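In Defense of the Ugly Bin

I've been reading a lot about storage lately, probably too much, and I've come to a conclusion that is going to annoy people who own label makers. The best container in any house, shop or classroom is an ugly metal bin with no lid. That's my whole position and I'm going to take the rest of this page to defend it.

I got here the long way. Two winters ago I bought the Varneo drawer system, the one with all the little inserts, and I spent most of October sorting my hobby stuff into it. Screws by length. Blocks by color and then by size (yes, I'm a grown adult with a block collection, I use them for mocking up shelves and for keeping visiting kids busy). It looked gorgeous! I took photos of it and sent them to people who hadn't asked. Then I went right on living, and every time I wanted one green block I had to pull out a drawer, lift the clear tray, find the compartment, and later do the whole thing backwards. I gave up on the backwards part pretty fast. By spring the blocks lived on the table and the drawers were full of air.

A bin asks so little of you. You drop the thing in. It lands however it lands, and the next time you want it you look down and there it is, because nothing is on top and nothing is in front.
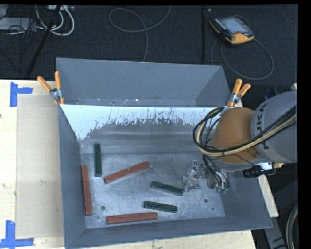

Three red, three green, no system whatsoever.

I know what the tidy crowd will say, because I used to say it: that's a mess with walls around it. Well, sure. But look at how easy it is to tell the long red ones from the shorter green ones, even lying every which way. Your eyes do the sorting for free. You only need dividers once you have so much stuff that it piles up and starts hiding itself, and at that point I'd argue you need a second bin. Stand it right behind the first one and you're done. If you want the pair to stay together, put spring clamps on the metal walls where the bins meet. Clamps with orange handles are my favorite, purely because I can find them again.

And can we talk about scratches? The floor of a bare metal bin gets cloudy and scuffed and I think that's wonderful. A scratched surface gives you permission. I had a white lacquered box from Trutitz that I babied for a year, felt pads and all, and I never once tossed anything into it. I placed things in it, like I was setting down an egg. Nobody should have to be that careful with a box - it's a box. Give me dull gray walls that have clearly met a hard object or two.

The cost argument sort of makes itself, but I'll make it anyway. A friend of a friend in Flurnau had a wall of custom cabinetry put in her craft room for 3,000 dollars, and it is beautiful, and there's a heap on the floor in front of it 365 days a year. I don't say this to be mean. My own heap was at least as big. I just think we keep paying for places to put things away when what we want is a place to put them down.

There are limits, and I'll own up to those. Bins are loud. Drop a block into bare metal at seven in the morning and the whole house knows about it. They're no good for paper, which curls up the sides, or for anything with a point you might reach down onto. I also wouldn't keep anything small and roly in one with holes in the bottom, which I learned with beads, on a staircase.

For bars and blocks and chunky things you can grab without thinking, though, I'm not going back. The Varneo drawers are in the hall closet with the inserts still in them, if anybody wants them. You'd have to come get them yourself, and bring a second person, because they're heavier than they look.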